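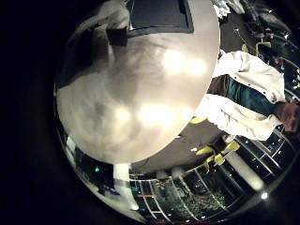
Figure 4. Close view of the light gray rounded surface, with a dark panel at the upper edge.

3.2 Storage of the hydraulic oil samples

The used oil was collected from two presses at the Skodholm plant and divided into glass bottles of 700 ml. One half of the bottles was closed fully and kept in a dark cabinet. The other half was left with a loose cap, so that air could enter during the whole period of storage. The temperature of the cabinet was not controlled, but it was written down every morning by D. Haque.

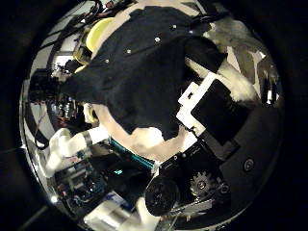
After 67 days the acid number was measured again by titration. In the closed bottles the change was small and stayed inside the error of the method. In the bottles with a loose cap the acid number became clearly higher, and a thin brown layer was found on the glass – mostly near the surface of the oil. A similar layer was reported earlier by Khan for oil from the Sæther line, although her samples contained more water.

We also tried to clean the aged oil with the Foltska clay. The clay was dried before use, mixed with the oil and removed by filtration. This step took more time than we planned, because the filter paper was blocked quickly by fine particles.
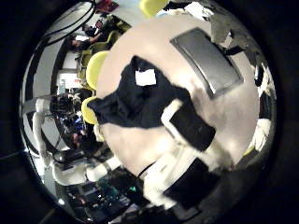 The color of the oil improved after the first treatment, and the second treatment gave only a little more. The viscosity did not return to the value of the fresh oil. For this reason we consider that clay alone is not sufficient for oil of this age, and in section 3.3 it is combined with vacuum drying.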